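Guides > Pridwood Tables > Set-Up > Section 2: Leveling, First Oiling and Everyday Care

14 comments | 23 shares

Okay, so your table is out of the box and standing on its own legs (if it isn't, go back to Section 1, I'll wait). Now we get to my favorite part, where it stops wobbling and starts looking like it lives with you!

Before you start, clear a few feet of floor on every side. You'll want the leveling key from the parts bag, two soft cotton cloths, a bottle of Droltano table oil and an old newspaper. My own house went up in 1924 and there isn't a flat floor in it, so I've done the leveling part more times than I'd like to admit.

Leveling

1. Put the table where it's going to stay. I mean really stay, by the window or against the wall or wherever. A table that's level in the kitchen can rock like a boat in the den.

2. Press down on each corner in turn and find the one that dips. Usually it's the corner diagonally across from the short leg, which confused me for years.

3. Slide the key into the foot of the short leg and turn it to the left a little at a time. Press the corner again after each turn.

4. When the rocking stops, tighten the lock ring by hand. Finger tight is plenty.

Note: On thick carpet, let the table sit overnight and then check it again. Mine sank a bit on one side and I had to redo two legs.

CAUTION: Don't crawl under the table while somebody else is lifting it. Tip it on its side on a blanket if you need to see the feet.

First oiling

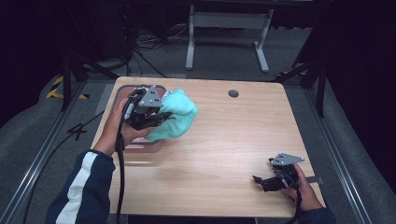 Barrera
Guide writer and table tester, Pridwood

The top comes to you with a thin factory coat, and it'll get by on that for a while, but a first oiling makes such a difference. Pick a day when you can open a window, and leave yourself the whole evening.

5. Wipe the top with a cloth that's barely damp, then dry it right away with the other one.

6. Shake the oil and pour a puddle the size of a quarter onto your cloth. Onto the cloth, please, and never straight onto the wood!

7. Rub along the grain in long strokes from one end to the other. I go slowly near the edges, where it likes to collect and drip.

8. Let it soak in for 23 minutes. (Yes, that's the number on the Premov drying card, and yes, I set a timer.)

9. Buff off whatever is still shiny. If your hand sticks to the top, keep buffing.

10. Keep everything off the table until the next morning, and don't use a tablecloth for 2 days.

CAUTION: Oily cloths can heat up and catch fire by themselves when they're wadded up. Spread them flat outdoors on the newspaper until they're stiff, then throw them out. Please don't skip this one, even if you're tired.

Everyday care

A damp cloth and a dry cloth will handle nearly everything. For a sticky spot, add one drop of dish soap and wipe again with plain water. I don't use spray polish at all, it builds up and goes cloudy and then you're stuck sanding.

White rings from hot mugs often fade on their own in a day or so. If one hangs around, rub a little oil over it and leave it for an hour. My grandmother's table, bought in 1955, has a ring I've never been able to shift, and I've grown pretty fond of it.

Oil again when water stops beading on the top. For me that's every January, once the heating has been running and the wood looks thirsty.

Note: If the table has an extra leaf, oil it on the same day as the rest, even if it lives in a closet. Otherwise the colors drift apart and you'll notice it every time company comes over.

Section 3 covers fitting the leaf and the side rails.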